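Kalniņš Room, April progress report to the Gulari small grants desk
Prepared by Stella Mabula

The grant covers furniture and equipment for the shared room, plus the hours needed to sort out what was already in it. This report covers work up to the end of April.

Furniture. The light wood tables are in use. We asked for a surface large enough to hold a screen at one end and leave space for people's things, and that part of the plan has held up. Coats and sweaters still end up on the tables. The hooks we ordered from Trodus came with the wrong fixings and went back. Replacements are expected next month, and the cost is unchanged. 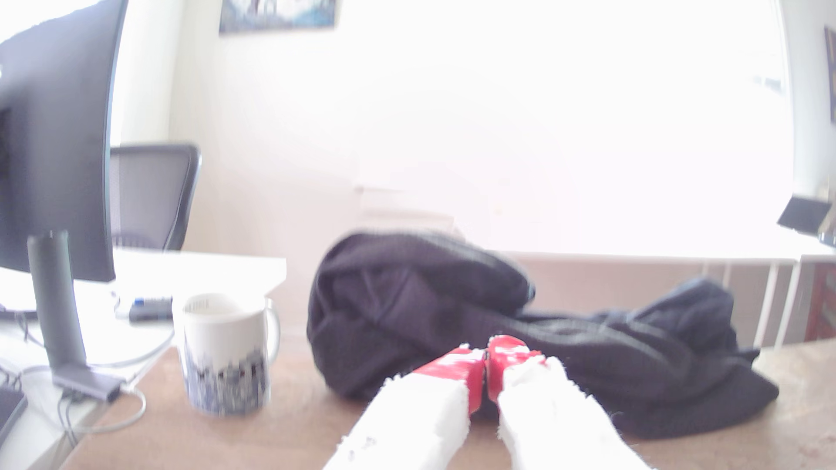 Table with monitor, mug and a dark garment, April.

Mugs are the other thing that gathers. We had nearly 40 in the cupboard when we started, many of them chipped. We kept 16 and gave the rest away or threw them out. People may still bring their own, and several do. A shelf for personal mugs was not in the original budget. I have taken it from the small repairs line, which was underspent.

Games. The old folding boards had split along the hinge, so we moved to roll-up vinyl ones in green and cream with the coordinates printed in the border. They store in a tube and wipe down easily. Players have been told they can leave a position standing if they want to come back to it, as long as the table isn't booked.

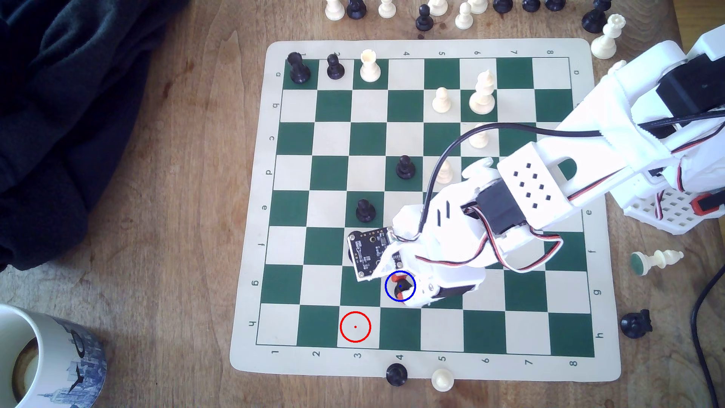
The black and white pieces were sorted into complete sets over 3 evenings. We ended up with 4 full sets and a box of spares. The spares are mostly pawns. I would like to hold on to them for now, as pawns are what we lose most often.

Bookings. The Datness calendar is working, but the Sunday slot was entered twice and two groups turned up together. They shared the room. The duplicate entry has been removed.

Spending. All lines are within budget apart from cleaning supplies, which went over by a small amount in the first month and has been level since. Receipts were sent separately.

Still to do: coat hooks, labels for the cupboard, a second lamp for the far table. No change to the end date is requested.

Comments (3)

rookery
Can we borrow a board from the spares box or is it only pieces?

Stella Mabula
Only pieces. Boards stay in the room for now, ask me again once the labels are done.

T.
Hooks please!! I have gone home without my sweater twice.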